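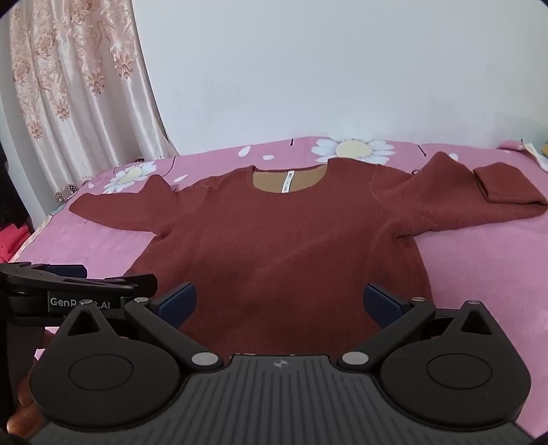

1/ Everything I own is going on the bed today, one garment at a time, face up, arms out, like it's being read its rights. The rule is that it gets folded, given away or argued about before the next one comes out of the closet.

2/ First up, the rust-red sweater. I did not plan to start with the hard one. It was on top.

3/ For the record, I have worn this sweater to two weddings, one funeral and a deposition. It was wrong for all of them.

4/ Tamara Anghel, who has opinions on my closet and a key to my apartment, says a sweater should be folded in thirds and stood on its edge in the drawer like a file. I have tried this. By morning they have all lain down.

5/ Her brother Tudor rolls his. Tudor also rolls his pants, his towels and, once, a blazer. We don't take questions from Tudor.

6/ My own method, developed over many years of not having one: lay it flat, smooth it from the neck down, bring one sleeve straight across the chest, then the other, then fold the bottom up to meet the collar. It comes out looking like a person in a very small casket.

7/ Someone is already asking why I don't hang it. Because I hung the green one, and the green one now has shoulders. Little knit horns. I look like I'm smuggling doorknobs.

8/ One cuff on the rust one is folded back, the other sleeve just sort of tapers off. I have been told to unfold all cuffs before storing. I have also been told to drink more water.

9/ Yes, that's the daisy bedspread. Yes, it's very pink. It came from my aunt, it's the only thing in this apartment anyone ever compliments, and you get used to sleeping under flowers with that much confidence.

10/ Practical note, though: a loud bedspread is a terrible place to sort clothes. I lost a white sock on a daisy last month and it stayed there for most of a week.

11/ Otis Wojcik replies that I should "just get a folding board." Otis, I love you. I'm not buying a board so that a board can be disappointed in me.

12/ The care label on this thing is a lovely clean white at the back of the neck, and I have never once obeyed it. Cold wash, I assume. Lay flat, I assume. It's laid flat now, so we're even.

13/ Coffee break. The rule didn't say anything about coffee.

14/ Back. Still the rust sweater. I've folded it three times, and each time one shoulder pops up in a little peak, like it has a question.

15/ Anahera Katene says to turn it face down before you fold, so the sleeves go behind and the front stays smooth. She worked in a sweater store for six years and folded, by her own estimate, all of them.

16/ Fine. Face down. Sleeves back. Bottom up. Flip.

17/ Well, that's annoying – it looks great. It looks like something with a price tag on it. Anahera, please don't tell anyone you were right, I have a reputation in this thread.

18/ Now the question of whether it stays. The case against: it's warm in a way that only works outdoors, and I am mostly indoors. The case for: it's soft, it's a good color, and every time I put it in the giveaway bag I take it out again after dinner.

19/ Justinas Mägi has asked, in writing, to be considered if it becomes available. Justinas is four inches taller than me and would be wearing it as a suggestion.

20/ Tamara votes give it away. Tudor votes roll it. Otis is sending me links to boards.

21/ It stays. Second shelf, left side, on top of the gray one, with the green one at the bottom where it can think about its shoulders.

22/ That's one garment, start to finish, in an hour and ten minutes. The closet is still full and I can hear the scarves.

23/ Next out is a cardigan with a button missing. I know exactly where the button is. It's in a coat I gave to Justinas.

24/ Justinas, check your pockets.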